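Speaker notes: Automation in the Folding Room and What It Changes for Staff
Noemi Pagano, Workplace Programs, Fontana Garment Care
Prepared for the Skirkau regional operations meeting, 07/09/2021

Opening (keep to 4 minutes)

Thank the hosts. State the purpose plainly: to report on the folding trial at the Endeck building and on the changes to job duties that have come with it. Questions about pay grades will be taken at the end, together with the staff representatives.

Remind the audience of the starting point. The Endeck building handles 1,657 garments on a standard shift. Folding has always been the last hand process on the floor, and it accounts for more reports of wrist and shoulder strain than any other station. The trial was approved on that basis.

Slide 2. The bench

The test bench was set up by our own maintenance staff. Point out that it is a shared work surface. Tools, wiring and a keyboard stay within reach, and the operator moves between the keyboard and the table many times in an hour.

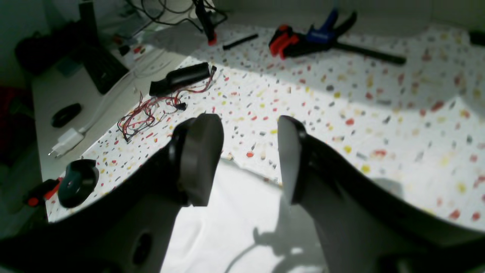 Gripper over the test bench, with clamp and wiring on the table and the keyboard to the left.

Say a few words on bench discipline. Under the current procedure, the operator checks the area under the arms before each run. This duty did not exist a year ago. It now has its own line in the job description, and staff asked for it to be written down.

Slide 3. The task

Plain T-shirts were chosen as the first item. They make up a large share of the Prutine contract, and they are harder to handle by machine than towels. Pause here, as people outside the trade tend to assume the reverse.

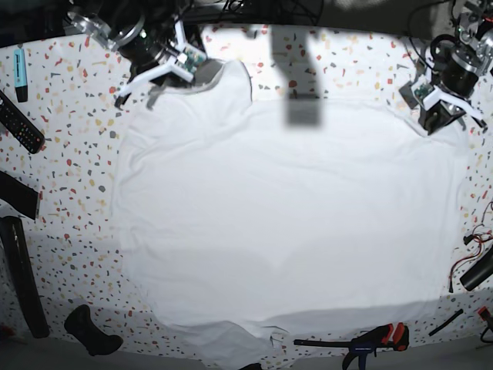 Two arms at the shoulders of a white T-shirt on the bench.

Explain the division of work. The arms handle the garment. The operator lays out the shirt, decides whether a fold is acceptable, and stops the run when it is not. During the trial period 505 shirts were attempted and 325 were accepted without correction. Give both numbers together and do not round them. Every rejected shirt was refolded by hand, and that labor is included in the cost report.

Slide 4. What staff have told us

Go slowly on this slide. Three points came up in nearly every interview:

Operators miss the pace of hand folding. Watching a machine is tiring in a different way, and breaks have been moved closer together as a result.

Experienced folders want their knowledge recognized. They can tell from the way cloth gathers at a grip point whether the fold will hold, and the technical team has relied on that judgment throughout.
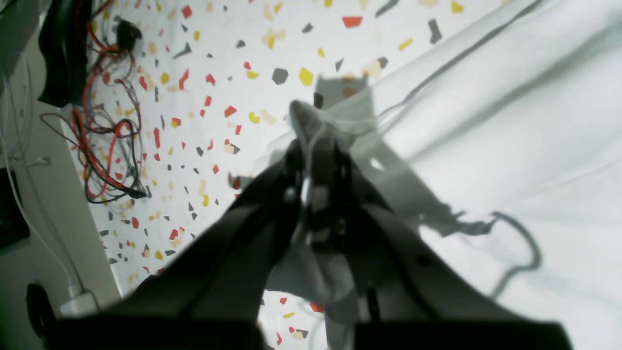

For this reason two senior folders now sit in on the weekly technical review, with paid time set aside for it. Their comments are recorded in the minutes and answered in writing.

Newer employees asked whether the folding station would still be a route to a permanent position. The answer is yes. Training for the operator role is open to all folding staff, and no prior technical schooling is required.

Slide 5. Next steps

The trial continues through October. No positions will be removed during that period, and this commitment has been given in writing. Long-sleeved items will be added only after the staff representatives have reviewed the strain reports.

Leave the contact slide up during questions. Printed copies of the revised job description are on the table by the door.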